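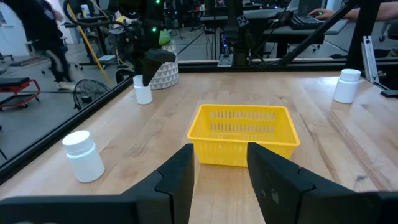 4. Recording a task by remote control

The Warino software promises a usable skill from 20 recordings. Treat that as a hope. Our basket task took 42, and Marisa Melis still doesn't trust it.

1. Set the bottles upright and the basket within reach of both arms.
2. Move both lead handles to the rest position before switching on.
3. Press Record, wait for the tone, then move slowly.

Caution: keep hands off the table while the arms are live. The soft stop is slower than the brochure suggests. 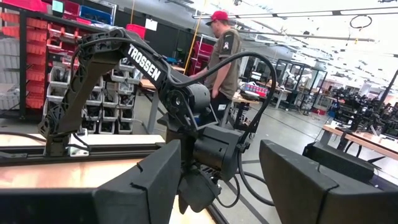
4. Put one bottle in the basket, open the fingers fully and lift clear.
5. Press Stop. Delete any run with a dropped bottle – the "auto-clean" option misses plenty.

Note: a high score on the Fillis screen means the runs look alike. It doesn't mean the robot has learned anything. Test with the basket moved.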